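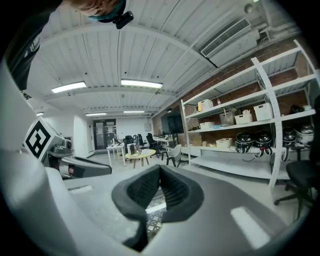 The left gripper on the Kernel rig quit closing all the way in August, and it took me far too long to notice. The episodes kept saving as normal. The log said 2,395 recorded, no errors.

I found it when I plotted finger width against time. In 1,012 of them the trace goes flat at 9 mm — it never gets to zero, even on grasps where the fingers should have met. The encoder was fine. A set screw on the linkage had backed out, so the trigger kept moving after the finger had stopped.

I put in a new screw with threadlocker and redid the zero. Then I threw out the flat episodes, which hurt.

The startup check now makes you squeeze fully closed before it will record. If the width doesn't read zero, it refuses. I still need to add the same check to the right hand.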